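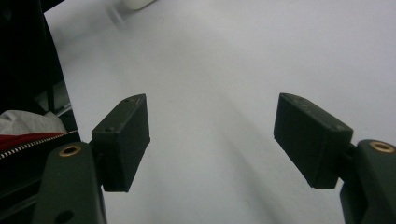 Two black pads on a pale tabletop, with a gap between them.

About Custavik

Custavik puts together Advent and holiday activity kits for families, classrooms and church groups. We work out of a former shoe store on Pietrzak Street, with the packing tables in front and the office in back.

The company was started by Luuk Nijs, who grew up in a house where St. Nicholas came in early December and the tree went up much later. When his own children were small he wrote their activities on index cards and kept them in a recipe box. Neighbors asked for copies. The first year he made 70 sets on the printer at home, and they were gone before Thanksgiving. Last season we shipped 1,679.

What we make

Our main product is the Stoselov Box, named after the family who tested the first version and sent it back covered in notes. It holds one card for each day from December 1 through Christmas Eve. Most cards take less than half an hour. Some ask you to bake or cut paper, some have a short story to read aloud, and a few only ask you to call a relative or walk around the block after dark to look at the lights. Supplies are listed on the back of each card, and there is a shopping list in the lid so you can buy everything in one trip.

We also make the Mirura Set, a shorter version with 12 cards. It was written for schools, where the last week before break is usually taken up with concerts and parties. The cards can be used in any order.

Refill cards are sold separately. We replace a third of the cards every year, and the old ones stay available until they run out. At the moment there are 380 different activities in our files, including some we have retired. If your family is missing a card from an older box, write to us with the title and we will print it for you at no charge.

How we work

Every new activity is tried by at least two households before it goes into a box. We ask them to tell us how long it took, what they had to go out and buy, and whether the children wanted to do it again. The gingerbread village was dropped for this reason. The paper star took four rewrites and is now one of the cards people mention most.

We write for mixed ages. A card may have a simple version for a preschooler and a longer one for a fifth grader, printed side by side. Religious and non-religious stories are marked on the front, so families can choose the ones they want.

From January to May we write and test. Printing starts in June, and boxes are packed through September and October. We hire extra help for packing, mostly parents from the nearby schools while their kids are in class.

Orders and visits

Orders open in September. Schools and churches ordering 100 sets or more should contact us by the end of August so we can add them to the print run. The front room is open to visitors from 10 a.m. to 3 p.m. during October and November. Parking is behind the building, and the side door has a ramp.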